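Gripper pads and cutlery - project report
Group 5, Robotics and Control module
2 July 2019

1. What we were trying to do

Compare two sets of finger pads on the same hand-held two-finger gripper, and say which one the Brandport arm should get when it comes back in October. Pads A are the hard ones from Varon, smooth. Pads B are the soft blue ones, textured, cut from Plenero sheet. Same gripper body for both, same operators, only the pads swapped.

Cutlery was picked because it's thin, hard and rolls away from you. Blocks and cups were done by last years group and everything passed, so not much use to us.

2. Task

Pick up one piece off the cloth, turn it upright, put it in the cutlery basket. Let go. Next piece. A pick counts as failed if the piece drops, or if it twists so far in the jaws that you can't get it over the rim. Time limit 20 seconds per piece. 500 attempts planned in total, 382 done before we ran out of lab time.

Upright chopstick held in the B pads, on the way to the basket:
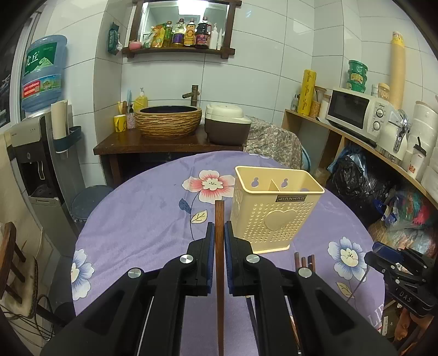 3. What happened with chopsticks

B pads better, clearly. The soft surface gives a bit round the stick so it stays upright once you have it. With A the stick swings like a pendulum, you correct with your wrist, it swings back. Most A failures were this.

Where you grab matters more than we expected. Too near the end and it tips. We ended up going for the middle every time, should of fixed that in the method from the start. The early attempts are a mix and we havent separated them out properly.

Crossed sticks are a pain with both. Closing on one drags the one under it.

4. Spoons

Added later, after the chopstick runs. Metal ones, one with a wooden handle, a plastic one. Flat handles lie right down on the cloth and the fingers pinch cloth as well as spoon. A pads got under the edge easier here because they are thinner. So not a clean win for B. Fingers open over the mixed pile:
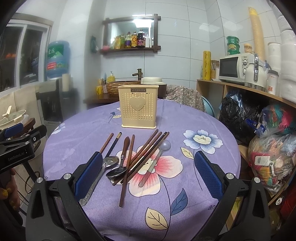

5. Problems

- B pads pick up fluff from the cloth and lose grip, we wiped them between sets but not on a fixed schedule
- Tang controller log has gaps, so closing force is missing for teh later runs
- different people hold the gripper differently, no control for that

6. Next

Thinner version of B. Redo the spoons on a hard surface. Finish the remaining attempts. Recommendation for now is B for the arm, unless it's going to be doing mainly flat handles.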